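Lenby library goes fine-free, and I am thrilled

1st January

Happy new year, everybody! I have some good news to start with, and it's the kind I like best, where something annoying simply stops. As of this morning the Lenby town library doesn't charge late fees anymore. Books, magazines, DVDs, the big puzzles in the blue bags, all of it. If you bring something back late, you bring it back late, and that's the end of the matter.

I've been writing up library news on this page for a while now, and this is the change people have asked me about more than any other. Usually in the grocery store, usually in a whisper, usually followed by a confession about a cookbook. Well, you can stop whispering. Old fees are being wiped too, so if your card was blocked over money it should work the next time you come in. You don't have to fill out a form or call first.

Now for the small print, which I read so you don't have to (though it's taped up by the front door if you like that sort of thing). A book still has a due date, and you can still renew it if no one else is waiting for it. Once something is 15 days late you'll get a reminder by email or in the mail. If you ignore that and keep it a good deal longer, the library will treat it as lost and ask you to pay for a replacement, but the charge goes away when the book turns up. I think that's more than fair. You can lose a book behind a radiator for months, I speak from experience, and then there it is in the spring with a bent corner.

The old fees didn't bring in much. The library says 292 cards were blocked at the end of the year, and plenty of those belonged to kids, who are hardly in charge of how often the family car goes downtown. I remember being nine and hiding a horse book under my bed for a whole summer so my mother wouldn't find out it was overdue. Of course that only made it more overdue! I still feel a little sick when I see that cover.

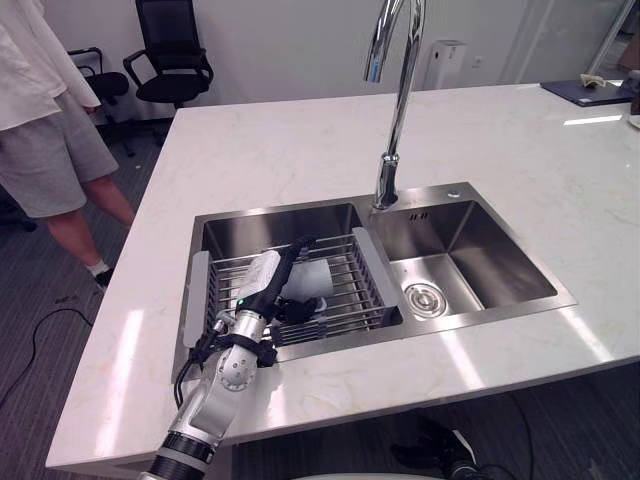 Not everyone is on board, and I don't want to pretend they are. A neighbor of mine, who reads every new mystery the week it comes in, is sure she'll never see one again. She thinks people will hang on to the popular ones forever. I do get it, I hate waiting too. But there's a limit on the new shelf to help with that: you can have two new titles out at a time, and if there's a waiting list you can't renew. Over in Luvetstead they dropped their fees last January, and my cousin, who uses that library all the time, says she hasn't noticed a longer wait for anything.

A couple of things are changing along with the fees, so let me squeeze those in. The library will now stay open until 8 in the evening twice a week, and the return slot by the parking lot is finally getting a new door. The old one bit me on the wrist more than once and I won't miss it. There's also going to be a bigger large-print section, with 200 more books coming over the winter. My dad will be over the moon, he's been through most of the westerns twice.

What isn't changing is the interlibrary loans. If your book comes from Luvetstead or somewhere farther off, the lending library's rules still count, and some of them do charge by the day. Those books have a yellow paper band around the cover, so please don't pull it off and use it as a bookmark like I did.

The building itself is closed today for the holiday, but the return slot is open and you can drop things off whenever you want. Regular hours start again tomorrow at nine. I'm going first thing with a tote bag full of books I should have returned before Christmas, plus one about sourdough that I'd rather not discuss. If you still see an old charge on your account online, give it a few days, as the system is being updated card by card. After that, ask at the front desk and they'll clear it for you while you wait.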